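# The Shoebox Wall

Gunhild Bjarnason owns 49 pairs of shoes, and for most of her adult life she could find nine of them.
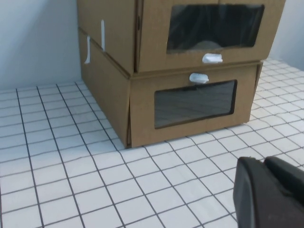 Her brother-in-law, Hjalti Lauritsen, thinks the whole thing could have been solved with a trash bag, and he has told her so at two family dinners. A person who has to see through the side of a box to know what she owns, in his opinion, owns too much. Gunhild has heard this. She passes him the potatoes and asks how the garage is coming along.

We talked in August, in the apartment she moved into last spring, over coffee that she kept forgetting to pour. The boxes are cardboard, with a clear window in the front and a small white pull tab. They come flat and you fold them yourself. Gunhild folded most of hers in a single evening with the radio on, and got the first four wrong.

"I put the windows at the back," she said. "Then I stood there admiring them, thinking how dark it was in there."

She had tried other things first. There was a hanging canvas rack from Hedegaard that pulled the closet rod out of the wall at three in the morning. "I thought it was a burglar. A burglar with a lot of shoes." After that came a set of hard plastic drawers, the Litivine ones, which she still speaks of with respect. They went to her friend Gemma Holroyd, who keeps yarn in them and won't give them back.

So why cardboard? Price, mostly. She also liked that it could be thrown out. "Plastic is a commitment. If I come to my senses, these go out with the newspapers."

The drawback is that cardboard sags, and she is strict about stacking. Boots go at the bottom, sandals on top, and she stops at five high. She once went to seven. "It leaned for a week before it went. I'd walk past and say good morning to it."

The windows are less help than you might expect. Most of what Gunhild wears is black or gray, and at the back of a hall closet one dark lump looks a good deal like another. For a while she stuck notes on the fronts. She found that she had written "black, flat" on six of them, and "black, flat, other" on a seventh.

"I know which is which by the scuffs," she said. "I just have to take them out to see the scuffs."

Doesn't that defeat the purpose?

"You sound like Hjalti."

She is less breezy about the pairs she doesn't wear. There are some silver heels from a wedding — her own, the first one — and the walking shoes she bought for a trip to the Faroes that was canceled. There's also one pair of men's dress shoes, size eleven. Those she didn't explain and I didn't ask, although I did look at the box for some time.

"People think you should hold each thing and decide," she said. "I held them. I decided to buy more boxes."

Her advice to anyone starting out is short. Fold one and live with it for a day before folding the rest. Let damp shoes dry overnight before they go in. Measure your tallest boots, which she didn't, and which is why a pair of brown riding boots now stands in the bathtub whenever she has company.

"They're very well behaved," she said. "Guests assume they're part of the plumbing."

She finally poured the coffee, which had gone cold, and drank hers anyway. On the way out I asked whether the system would hold at 50 pairs. Gunhild looked toward the bedroom and lowered her voice, as though the closet might hear.

"There's a sale at the end of the month," she said, and handed me my shoes.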